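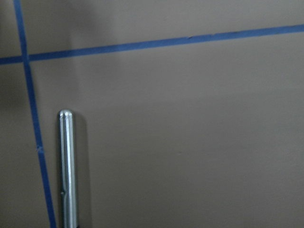

Attachment 1: wall with blue tape

Ticket 44 - Kairys Motel, booking calendar
Opened by: Jayanthi Panicker
Priority: 2
Status: Monitoring

Problem: Unit 4 shows as available on the Grollico channel for nights already sold through the motel's own site. Other units sync correctly. Two double bookings in March, both moved to other units by the front desk.

Log
09:10 Forced a full sync from Flestex. No errors returned. Unit 4 still open on Grollico.
09:35 Compared room codes. Unit 4 is mapped to "Studio Queen" in Flestex and to a retired code, "Studio Q old", on the channel side.
10:20 Remapped unit 4 to the current code. Cleared the channel cache and pushed availability again. Sold nights now closed.
11:05 Test booking made and canceled on the direct site. Grollico calendar updated both times.

Outstanding: Weekly rate for unit 4 did not carry over with the new code. Rate table sent to Drendeck support for re-entry. Keep unit 4 weekly stays on phone booking until they confirm.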